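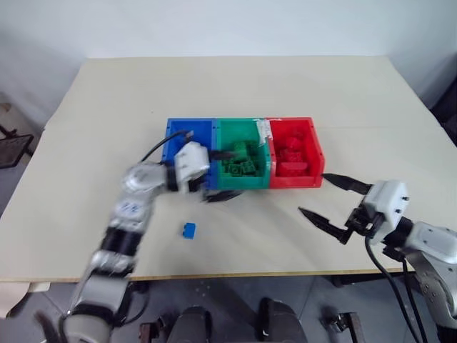

Color sorting on the two-arm bench, left arm moving over the blue bin.

Search reviews: enter keyword
Home | Reviews | Arms & Grippers | Safety | Contact
Print this page | E-mail this page

Civell two-arm kit: review after 7 weeks
By Emrys Wynne

I bought the Civell kit to teach bin sorting to my evening class. The task is toy bricks into blue, green and red bins. It ran 616 picks before the first fault I'd call serious.

The left gripper stopped releasing. It closed on a blue brick, moved over the bin, reported "open" and stayed shut. On the next cycle it went down with the brick still held and pushed the fingers into the table. The arm did not stop by itself. I hit the stop button, and the brick ended up loose in front of the bins.

The log showed error 688, which the manual lists as "reserved." Support answered in 2 days and sent new firmware. The fault came back once in May, then not again.

My larger complaint is the cables. They hang outside the arm, and on the left one a loop rides up over the bins when it reaches. Mine snagged a rim and dragged the whole row, so tape your bins together and expect to redo it when the tape peels. Clips should be in the box.

Good points: the arms repeat well, the fingers handle small bricks, and setup took one afternoon. The force limit is set too high as shipped — lower it before anyone puts a hand near the table.

I would buy it again for adults. For a younger class I would wait until the arm stops on contact with the factory settings.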